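Toy sink: what do you keep, and how do you put it back so all of it gets used?
Board: Play Corners and Pretend Kitchens

suvholm_mama
Hello all. I am new here, please excuse my English, it is my third language. We got a plastic toy sink in May for our two children, the kind with a basin on one side and a dish rack on the other side. They love it. My problem is the tidying. Every evening all the cups and plates are in one pile in the basin, and next morning they do not play with it until I sort everything. Do you set it up for the child, or do you leave it as it was? And how many dishes is enough? I bought a bag of 70 pieces of play food and dishes second hand, and I think this was a mistake.

Drargate_Dad
70 is a lot for one sink. We had the same kind of bag from a garage sale. I put away all but 15 pieces in a shoe box on top of the wardrobe and the play got longer the same day. When they lose interest I change a few.

lyle_iwasaki
I run a small play group and I must disagree a little with the evening pile. I leave it. A child who finds dirty dishes in the sink has a job to do already. If everything stands nicely in the rack, what is there to wash? Some of ours walk past a tidy sink and go directly to the blocks.

suvholm_mama
Thank you both. Lyle, this is interesting, but mine walk past the untidy one. Maybe it is because the pile is too big and they can't see what is in it.

Precious S.
I think you are both right and it depends on the age. With the small ones (mine was two) I put one thing in the basin and one thing in the rack, and the cups outside. Then there is something to wash, something which is already clean, and something to bring. With the older ones I do not arrange anything.

Please also take out the food from the basin. In our house the toy bread goes in the "water" every day and then my son says it is spoiled and he wants new bread.

Drargate_Dad
Ha, ours washes the bread too. I gave up on this.

mkhize_j
Question about the rack. Does yours come out? On our old one it was fixed, and I could never clean the crumbs under it. I used a toothbrush. If you are buying, get one where the rack lifts out, it is worth the extra money.

suvholm_mama
Ours comes out, yes. But then they carry it away and it becomes a cage for the lion.

mkhize_j
Then you have a sink and a zoo. I would be happy!

Clulness
I don't agree with taking so much away. My daughter makes a restaurant for the whole family, grandparents also, and with 15 pieces she can't serve us. She needs cups in different sizes and colors, because everybody has his own color and she remembers it. If you give her five cups of the same blue she is lost.

Precious S.
Clulness, how old is she? For a restaurant I understand it. For two small children who are only starting I would still keep it small.

Clulness
She is six. OK, that is a fair point.

lyle_iwasaki
About the colors I agree with Clulness. Mixed colors help, also for the putting back. I say "orange cups on this side" and even the youngest can follow. What doesn't help is when the dishes are the same color as the sink. Ours has a light blue basin and a blue plate, and on Friday one boy was searching for the plate when it was lying in front of him.

suvholm_mama
Can somebody show how it looks when it is set up? I think I understand better with pictures. Also I would like to see how big the table should be. Ours stands on a chair now and it is falling all the time.

lyle_iwasaki
A chair is too narrow, put it on a low table with free space in front. A child needs somewhere to put a cup down. It doesn't need water, I have never filled one. I put three pictures, the dishes are in different places in each.

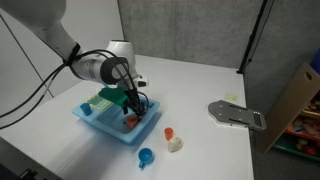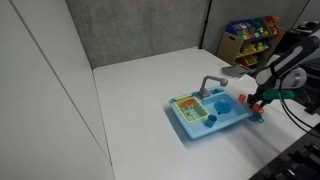
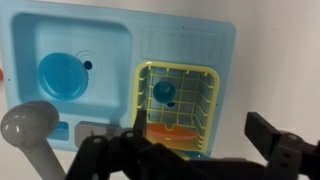 Last picture: the blue plate in the basin, and the yellow rack next to it.

Precious S.
I like the second one best. The orange dish is in the rack, the bowl is in the basin, and the cups are near the edge where a child can take them. In the first one I would move the cream thing (is it bread?) further from the sink, you know why.

mkhize_j
You are right about the blue plate, Lyle. It is a deeper blue but it is still blue on blue. I would give that one to the lion.

suvholm_mama
Thank you so much, now I see it. I will try with one thing in the basin and one in the rack, and the cups outside on the table. And I will find a real table! My sister has a low one with a white top, she uses it for plants. Does anybody know if the marks from flower pots can be removed from white?

Drargate_Dad
Baking soda and a damp cloth, but try it in a corner first. Don't rub too hard.

Clulness
Please keep enough cups for the grandparents.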